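How to Make Fruit Leather in an Ordinary Oven

If you have a bag of soft peaches on the counter and no plan for them, you have everything you need for a batch of fruit leather. I started making it one June when a neighbor's plum tree went wild, and I have been hooked ever since! You don't need a dehydrator. You need an oven that goes low, a rimmed baking sheet, a blender and most of a lazy day.

What you'll need

4 cups of chopped ripe fruit (peaches, plums, strawberries, mango, or a mix)
2 tablespoons lemon juice
2 to 4 tablespoons honey or sugar, to taste
A splash of fruit juice if the blender gets stuck
Parchment paper or a silicone baking mat

Please don't use wax paper. I did once, and I spent the evening peeling tiny scraps of it off a very good strawberry leather with tweezers.

Picking the fruit

Go for fruit that is a day past its best for eating. Soft and fragrant is what you want, and a few bruises are fine once you trim them. Anything moldy goes in the compost. Peel mangoes, and peel peaches if the fuzz bothers you. I leave plum skins on because they give the leather a gorgeous dark red color and a little bit of pucker.

Frozen fruit works too. Thaw it in a colander over a bowl first, and save the liquid for lemonade. 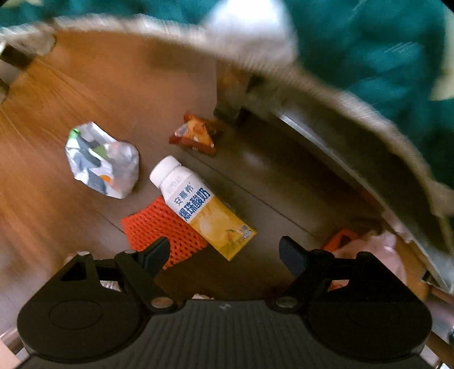
Wanda Nguyen-Tran
Home Preserving Writer

Cooking it down

Put the fruit and lemon juice in a wide pot with a quarter cup of water and bring it to a gentle simmer. Ten to fifteen minutes is plenty for berries, and peaches may want a bit longer. Mash as you go. Raw puree will dry as well, but cooking drives off a lot of water early, and the flavor gets deeper and more jammy -- so worth the extra pot!

Taste it now and add the honey a spoonful at a time. Drying makes everything sweeter, so stop a little before it tastes perfect.

Let it cool for a few minutes, then blend until completely smooth. If the blades spin without catching, add juice by the tablespoon. Orange or apple both blend in nicely, and mango is lovely with peaches. Go easy, though, because every spoonful has to dry out again later.

Spreading

Line your baking sheet and pour the puree into the middle. Tilt the pan, then nudge the puree out with an offset spatula or the back of a spoon until it is an eighth of an inch thick. Make the edges slightly thicker than the center, since the edges dry first and turn to glass if you let them. Give the pan a couple of taps on the counter to settle it.

Drying

Set the oven to 170 degrees F, or as low as it will go. Slide the pan onto the middle rack and start checking after three hours. Most of my batches take 5 hours, but a humid day can stretch that quite a bit. Turn the pan around halfway through.

The leather is ready when the center feels tacky and doesn't dent under your finger. If the edges have gone crisp before the middle is done, brush them with a little water, finish drying the middle, and leave the pan out on the counter for an hour. They usually soften right up.

Cutting and storing

Cool it fully, flip it onto a fresh sheet of parchment and peel off the old one (so satisfying). Cut into strips with kitchen scissors, paper and all, and roll them up. They keep in a jar in the fridge for a month and in the freezer for much longer.

My favorite mixes so far are plum with a pinch of cinnamon, strawberry with a little black pepper, and mango with lime in place of the lemon. I'm trying pear and ginger on Sunday.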